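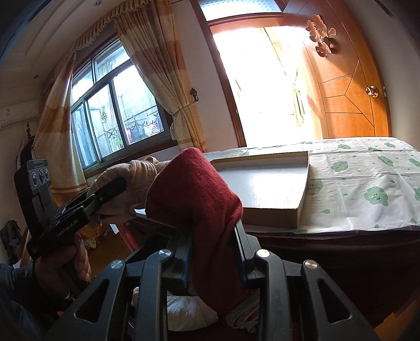
Posted by Uliana Savchuk | March 29, 2022 | Out and About

Got to the Nodwood mill open day at Lostivthorpe just after the gates opened, already a queue. Parking in the paddock, gumboots a good idea. Gold coin entry, kids free.

Quick notes before I forget it all.

The scouring shed first. Smell hits you at the door - lanolin, wet sheep, something like old soap. They run 800 kilos of greasy wool through on a normal shift and a fair bit of that weight is dirt and grease. Grease gets sold on. Didn't catch who to.

Carding next, my favourite. Big old machine, loud, earplugs handed out in a bucket. Our guide was Polyxeni Gkikas, who started in the dye house and now runs the finishing floor. She had to shout. Missed half of it but she knows her stuff and didnt mind kids asking the same thing over and over.

Spinning floor was roped off, bit of a shame. Watched from the landing.

Dye house: reds are the fussy ones apparently. Every batch gets checked against a swatch book under two kinds of light, and if it's off it goes back in or gets overdyed darker. There's 200 shades in the book and they only keep 50 going at any one time. I asked about the old Pappas range, the bottle green my nan had as a blanket. Discontinued. Might come back if enough people ask, so please ask.

Finishing - brushing and raising the nap, which is what gives the blankets that fuzzy face. Felt the before and after. Massive difference.

Lunch was a sausage sizzle and a decent flat white from the Distik van. Ran out of onions by one.

Mill shop is open untill four, seconds bin by the back wall. Came home with two scarves and a bag of offcuts for patching. Cash only on the seconds, so hit the servo on the way in.

Next open day is in May. Go early.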